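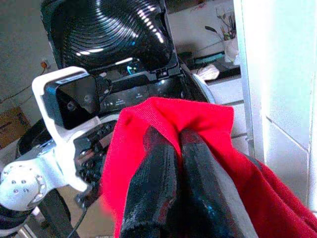 Ticket: live scoring feed dropping innings, Storthorpe home games
Category: Club Support > Scoring & Streaming
Status: Open, then closed, then open again
Owner: L. Pappas

Reported by Storthorpe (baseball, summer league, field 2). Scoring app on the tablet fine all game. Public scoreboard page stuck on bottom 3rd. Parents refreshing, nothing. Final score turned up 40 minutes after last out, all in one go, with two innings missing from the play by play. Box score totals right. Pitch counts not right.

Same thing in May apparently, not logged. Someone please log these.

First look
- tablet on latest version, yes
- battery fine
- club wifi signal two bars behind the backstop, one bar in the dugout
- scorer was sitting in the dugout
Told them to move scorer to the table behind the plate. They said it's in full sun and the screen can't be read. Fair. Asked about a phone hotspot, they'll try it.

Doubleheader, game 1
Hotspot on. Feed good through 4. Then frozen again, bottom 5th, runners on the corners, one out. So not the wifi, or not only the wifi. Scorer (Torres, does most of the home games) says it froze straight after a pitching change. Asked what happened at bottom 3rd the first time. Also a pitching change. Ok.

Game 2
Asked Torres to note every sub with the time on paper. Pitching change in the 2nd, feed ok. Pitching change in the 4th, feed ok. Double switch in the 6th, frozen. Went back over game 1 and that one was a double switch too, new pitcher in and the old one moved to first base. Not a plain change at all.

Checked with Ilar, who run the scoreboard end. Their log shows the update arriving and being thrown out: "player already active". Everything after it gets queued behind it. Limit on the queue is 2,000 events and we're nowhere near, so it just sits there. When the game is marked final the whole lot gets pushed and the bad ones are skipped. Explains the late score and the missing innings. Doesn't explain the pitch counts.

Tried to reproduce on test league
Put the new pitcher in first, then move the old one to 1B: frozen every time.
Move the old pitcher to 1B first, then bring in the new one: fine every time.
So it's the order. App lets you do it either way, scoreboard only likes one. For half a second it thinks there are two pitchers.

Workaround sent to Storthorpe and copied to the other clubs:
1. Pause the game in the app before a double switch.
2. Move the player who is staying in to his new position.
3. Take out whoever is leaving.
4. Add the new pitcher last.
5. Un-pause. Check the public page has moved on before the next at bat.
If its already frozen, undo back to the switch and do it again in that order. Don't mark the game final and reopen it, that makes duplicates.

Pitch counts
Seperate problem I think. Starter shown with 16 pitches in the 1st, Torres had him at 21 on the clicker. Foul balls with two strikes not being added. Only on the feed, app total is right. League caps the under 15s on pitch count so this matters more than the scoreboard does. Told the coaches to go by the clicker and the tablet only, do NOT use the public page for rest days.

Found it, or most of it. Setting called "compact at bats" was on at Ilar's end for our league. Strips out pitches that don't change the count. Switched off now. Old games won't fix themselves. There are 215 in the archive, not doing that by hand, have asked if they can rerun.

2021-07-10
Update from Ilar, fix for the order problem is in their next release, no date given. Closed ticket.

Reopened. Tenus had a freeze away at Storthorpe, no double switch, no pitching change at all. Courtesy runner for the catcher, who then came back in for defence. Same error in the log, "player already active". Sent to Ilar with the tablet export. Added courtesy runners to the workaround: put the catcher back in before entering the first pitch of the half inning, not after.

Waiting on:
- Ilar, release date and rerun of the archive
- Torres, paper sheet for game 2 (photo is fine)
- Tenus, which app version their scorer was on

Lefteris Pappas

Tags: live scoring, pitch count, double switch, scoreboard
3 comments | 0 shares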